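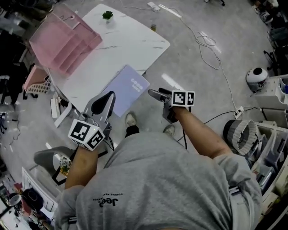
Fig. 2. White table with a marbled top.

4. Daily care of your Flevis table top

Applies to all Flevis tops, including the marbled finish. Leave a new top uncovered overnight before using it.

4.1 Cleaning

1. Clear the table and brush off any crumbs or grit.
2. Put 2 capfuls of Rumico cleaner in a bucket of warm water.
3. Wring the cloth out well and wipe along the length of the top.
4. Rinse with clean water and dry with a soft towel.
5. Wipe the edges last - water left there can creep under the finish.

Note: Tea, red wine and beetroot will stain if left. Blot the spill, then follow steps 2 to 4.

Caution: Do not use bleach, scouring powder or wire wool. Marks made by these are not covered by the guarantee.

4.2 Hot dishes

Use a mat under anything straight from the oven or hob. The finish can discolour above 76 °C.

4.3 Tightening the legs

Check the legs each November, or after moving the table.

1. Lay a blanket on the floor.
2. With a second person, turn the table over on to it.
3. Tighten each bolt with the key supplied until it stops. Do not force it.
4. Lift the table back upright by the frame. Never drag it.

Spare bolts and felt pads can be ordered from Clokel, quoting part 681. The helpline is closed on Sunday.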